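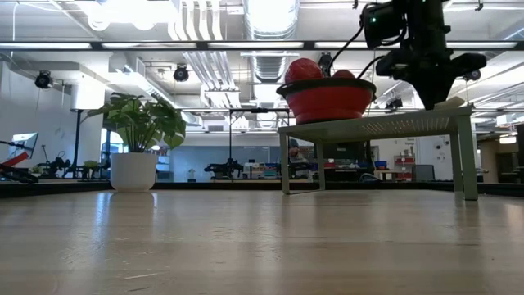
Mahlet Wolde
Okay, but you're leaving out that the old Tasside app let you keep your playlists when you canceled. I left for most of a winter and when I came back every one of them was sitting there waiting for me, even the silly road trip one. The new plan wipes everything after 42 days. I don't think it's fair to call that "basically the same service with a nicer menu," Kiros, and I say that with love!

Kiros Kassa
Fair enough, and I did say basically :) I should have read the cancellation part before I started this thread. What I was getting at is the day to day. I open it after dinner, I pick a movie or one of the little puzzle games, and it works. My mother-in-law uses it too and she has only called me once (she had muted the TV). For a household like ours, having the movies, the music and the games under one bill has taken a lot of muttering out of the evenings.

Orathai Phetsri
I went the other way in November and split everything up again. Petchrat for movies, Clullilwood for music, and I buy a game when I want one. It sounds like more trouble, and the first week it was, I kept opening the wrong app and wondering where my shows had gone. But I can drop one without losing the others. I've paused Petchrat twice already, when I was behind on reading and knew I wouldn't be watching much.

The Clullilwood app on a phone is so-so, I'll admit. Search is slow and it keeps suggesting sleep sounds to me at ten in the morning.

robelz_80
Has anyone tried moving playlists from Tasside to Clullilwood? I have 374 songs in the main one and I'm not typing those in by hand, I love music but not that much.

Orathai Phetsri
Robel, yes! There's an import page, but it's only on the website, not in the app, which had me going in circles for a whole evening. Go to Library, then Bring Your Music. It takes 50 songs at a time on the free level, so you'd either do it in batches or pay for a month and do it all at once. A few of mine came over as live versions, so look through the list afterward.

Afroza Liyanage
Chiming in as the person with two teenagers. I hear what Mahlet is saying about the playlists, but for us the deciding thing was profiles. Tasside gives each kid their own, with their own time limits, and I can change those from my phone while I'm standing in line at the store. Petchrat has profiles too, only the limits are for the whole account, so when my son used up the evening on Zevomholm my daughter couldn't watch her baking show. You can imagine how that went over.

Mahlet Wolde
Oh, Afroza, I can. We had the same war over Zevomholm here. Is it still adding a new season every few weeks? Mine finally wandered off to something else and I stopped keeping track.

Afroza Liyanage
Every few weeks, yes, and each one has its own pass to buy. I turned off purchases in the settings — it's under Family, then Spending — and life has been calmer.

robelz_80
Thanks Orathai, found the page. First batch went through, and I got one song I've never heard of in place of a wedding song I was pretty fond of. Still better than typing.

I don't agree that separate apps are easier to live with, by the way. I've got three passwords on a sticky note now and I've already locked myself out of one. But I do like the sound on Clullilwood better through my old speakers, so I'm going to stick with it through the month and see.

Kiros Kassa
Mahlet, I wrote to Tasside about the playlist thing. They answered that you can download a copy of your list under Account before you cancel. It's only the titles, so no one-tap restore, but at least you'd have it. I did mine just now and found I'd saved the same song four times.

Mahlet Wolde
Thank you for asking them, that was kind. I still want the old way back, and I'm going to write in and say so. Which song?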